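Is a paid play curriculum worth it for a 3 year old?

Posted by kiiskinen_mom, Apr 28, 2024

My sister-in-law swears by the Tavell home preschool box and wants me to split a subscription with her. It's $62 a month. I looked through her February box and it was pom-poms, a few lacing cards and a booklet telling me to ask my son what color things are. I do that already. Has anyone stuck with one of these long enough to say if it did anything?

Leopoldo Lozano

We had Tavell for 5 months. My daughter liked opening the box. After that she liked the box. The booklet claims 40 "learning moments" per month, and I'd love to know who counted, as one of them was washing hands.

What she kept going back to was housework. Sorting socks, matching lids, carrying shirts from one room to another for no reason I could see. I can't prove it taught her more than the lacing cards did, but it cost nothing and she asked for it.
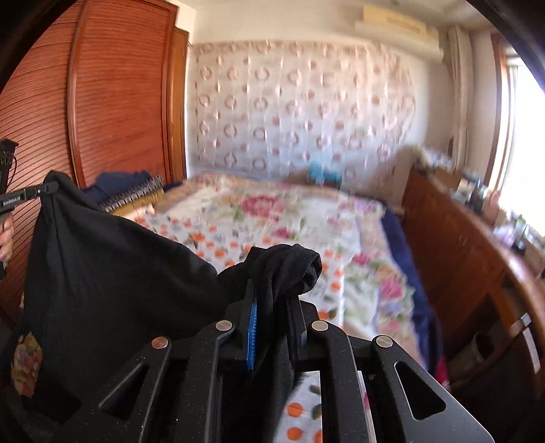
Black garment, held over the bed.

If you do try it, read the cancellation page first. Mine took two emails and a phone call.

hoteck_gran

Every child is different!! My grandson loved his.

Dana in Vidcombe

I taught pre-K for years and I'm suspicious of anything that promises "school readiness" in a carton. Ask them what they mean by it. I did, and got a coupon back.

That said, some parents do better with a plan in front of them, and there's no shame in paying for one. I'd borrow your sister-in-law's old boxes before splitting anything — the lacing cards don't expire. If he's bored of them inside a week, you have your answer.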